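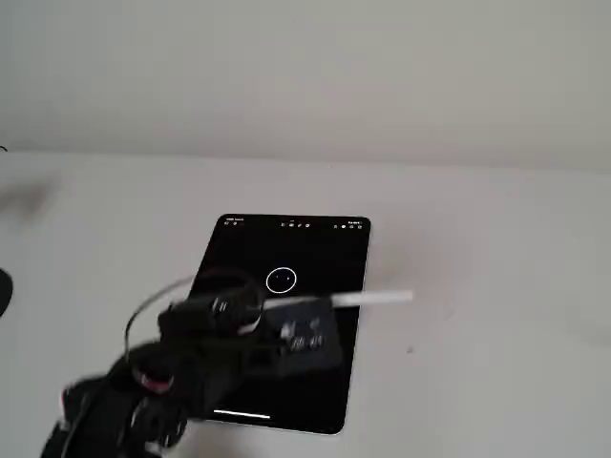 Section 4 covers running the tablet demonstration on an open day. It assumes that the arm has been installed and calibrated as set out in Section 2. Visitors will stand close and ask questions, so set up the table before the doors open and leave it alone after that. The tablet lies flat for the first part, with the white circle showing on its black screen, and the arm reaches over it with the thin white stick held in the gripper. Keep the rest of the tabletop around the tablet clear of papers and drinks.

4.1 Before visitors arrive

1. Wipe the table and the tablet screen with a dry cloth.
2. Charge the tablet to at least 50 percent.
3. Turn off notifications and set the screen so that it does not lock.
4. Open Gelura on the tablet and wait for the circle.
5. Start Stotivance on the control computer and load the open day program.
6. Run the program once at low speed with no one at the table.

Note: If the stick misses the circle on the low-speed run, do not move the tablet by hand while the arm is powered. Stop the program first, then go back to step 5.

4.2 Running the demonstration

1. Ask visitors to stand behind the floor line. Groups of 6 or fewer work best.
2. Say out loud that the arm is about to move.
3. Press Start and keep one hand near the stop button.
4. Let the program finish before taking questions.

Caution: Children must not lean on the table. A light push is enough to shift the tablet out of place.

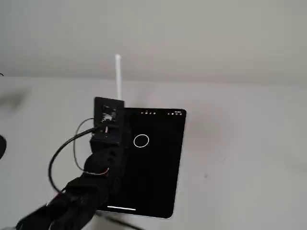 The second part of the program takes around 4 minutes and needs more attention from the operator. Watch the cables for the whole of this part. Two black cables loop out from the module at the end of the arm and run back down alongside it, and they need room to swing. If a loop catches on anything, press Stop and free it by hand — never pull on the connector.

Between groups, return the arm to its rest position from the Stotivance menu. Check the grip on the stick each time.

4.3 Common questions from visitors
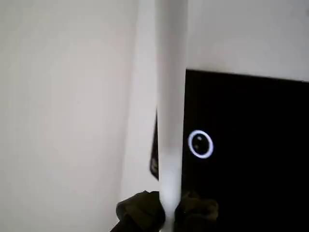

Can a visitor start the arm?
Only the trained operator may press Start. A visitor may choose which program is run next.

Who do we call if the arm stops with an error?
Call Ilango Nadar at the Tonside front desk. Write down the error code before restarting.

Section revised 2024-05-01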